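Secondhand Desks and Work Tables: Your Questions

Dalullow buys used desks and benches from offices, colleges and workshops and sells them on. The answers on this page were written by Shahla Babaei, who does the buying and has been disappointed by a lot of furniture.

Is a used table really better value than a new one?

Sometimes. People like to say that old furniture was built properly and new furniture is rubbish, and I don't believe it. Plenty of old desks were rubbish when they were made and have had years to get worse. If a new table costs only a little more than a used one, and it comes with a guarantee, buy the new one. I'd rather you did that than rang us in a temper.

What does "Grade A" mean?

Whatever the seller wants it to mean. No law says what a Grade A desk is. We use 4 grades because customers kept asking for them, and ours are printed on the back of the price ticket. Don't compare our grades with another dealer's. Compare the tables.

The advert says "solid wood". Should I believe it?

Look at the underside and the edges before you believe anything. If the grain on the top doesn't carry on over the end, ask why. We list a top as solid only when we've seen the underside ourselves. Otherwise the listing says "wooden" and leaves it there.

Will marks come off a white surface?

Grey smudges often lift with a damp cloth and a drop of washing-up liquid. Scratches don't lift, and neither does yellowing, whatever the bottle promises. I tried the Wirard restoring cream on a scrap top in August and got a shiny scrap top with the same scratches in it. Hsin-yi Lui in our workshop thinks I didn't leave it on long enough. Try it on a corner if you must.

Do I need a cover or a board on top?

For writing and laptop work, no. For glue, blades or anything with hard corners, a loose sheet or a board is cheap and you can throw it away. Clear "desk protectors" are mostly overpriced. Check the size before you order, as many stop short of the edge.

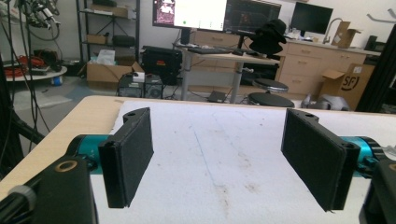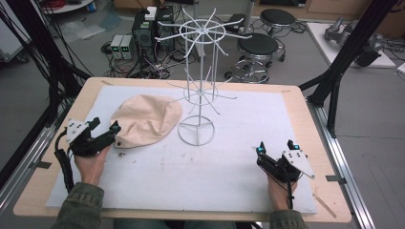

White coverings on work tables, both showing grey smudges.

How high should a work table be?

Ignore the charts. Stand or sit where you'll be working, let your arms hang, bend your elbows and measure to the floor. Start from that number and knock a bit off for heavy work. Adjustable legs are handy if two people share the table. If it's only you, they're one more thing to wobble.

Are sit-stand desks worth the money?

I have sold 32 of them and I suspect most are now left at one height. The motors are the weak point on used ones. We run each desk up and down before it goes on sale, but I can't tell you how long a motor has left and I'd be wary of any dealer who claims to know.

Why won't you take back flat-pack desks?

The screw holes don't survive being taken apart more than once or twice. The Heydari range is a bit better than most. We still won't buy it.

Do you deliver upstairs?

Up to 2 floors, if the stairs are wide enough. Measure the turn on the landing as well as the door. "It went up there fine before" is not a measurement.

Can I reserve a table from the website?

Yes, for 4 days, with the stock number. The Vekach benches, stock number 321, can't be reserved as they're sold as a set. Photos on listings are no use for judging colour, so come and look before you pay.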